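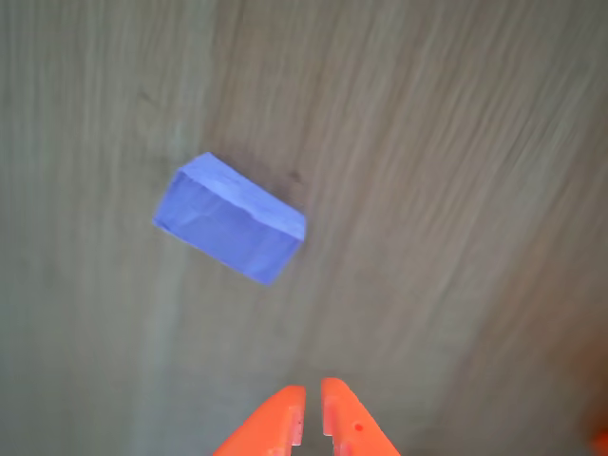 So I finally got my turn at teaching. If you've been reading these updates for a while you know I mostly do the boring end of things (cables, spreadsheets, ordering more tape), and the fun part, the bit where you take hold of the controls and show the arm what you want, has belonged to Violeta and Dirk. But Violeta was off in January and Dirk had the Vesgate report to finish, and Frauke Wegener looked around the room and her eyes landed on me. "Can you play video games?" she said. Badly, I told her. She said that was fine!

The task is the one we call Negi, after the green onion, because the first version of it was meant to be lining up vegetables for a kitchen demo. These days it's a block on a table. The arm goes down, closes its fingers on the block, lifts it, and puts it down again in another spot. You could do it while talking on the phone and eating a sandwich. I could not do it for most of my first morning.

The way we work, you hold a small handle that copies its movements over to the arm. Turn your wrist, the gripper turns. Squeeze, the fingers close. While you do that the software records everything, joint positions and the camera view together, and one full try from start to finish is called a demonstration. Our target was 50 good ones. Anything with a fumble in it goes in a separate folder, and Agata Negri looks at those later and decides what's worth keeping. She was very kind about how full my folder got.

What surprised me most is how much I had to unlearn. When I pick something up with my own hand I come in at a slant, I bump it a little, I adjust, and by the time I've noticed any of that the thing is in my hand. Do that with the handle and you get a block that spins away from you and a recording of a robot chasing it across the table. Dirk Voß came by around coffee time, watched me miss twice, and told me to stop, line up, then go down. Line up, then go down! I wrote it on a sticky note. After that I started turning the gripper to match the long side of the block before I got anywhere near it, and my good pile began to grow.

The other thing is hesitation. I'd hover. I'd get over the block and think about it for a while, and of course all that thinking gets recorded as well, as a long stretch of arm doing nothing. Nele played one of mine back and trained a quick test on the first 15, and the arm went over to the block and hovered. Just like me! It had my exact little wobble to the left. I was mortified and also, I admit, kind of proud. Nele says she can often tell from the way the arm moves whose recordings it learned from, and that Violeta Pereyra's are the smoothest in the building, which I believe.
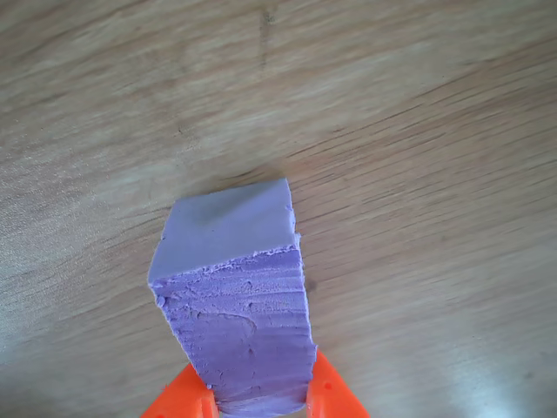 Why does the robot need so many demonstrations of the same simple move?

Because the move is only the same to us. The block sits at a different angle each time, the light changes, the gripper starts from a different height, and the arm has to see enough of those differences to cope with one it hasn't met before. If every recording started from the same spot, it would learn that spot and not much else.

Which is why we shift the block between tries. I got a bit too tidy about this at first (I like things square to the table, what can I say) and Frauke made me redo a batch with the block at messier angles. Closer, further, turned, half turned. It's slower and you drop more, but the next test run was noticeably better at finding its grip.

I also learned that 2 hours is my limit. Past that my hand gets lazy and so do the recordings, and there's a visible dip if you go through them in order. Agata wants us to swap over more often from now on, so there's a sign-up sheet on the door of the Astari room. Slots start at 8 in the morning for anyone who likes the quiet, and you don't need any experience, just a steady wrist and some patience with yourself. Wear something with sleeves that won't catch on the handle. If you've already done the Doltelier training you can skip the safety talk, otherwise see Dirk first.

I'm down for two more sessions myself. Nele has asked me, very politely, to work on the wobble.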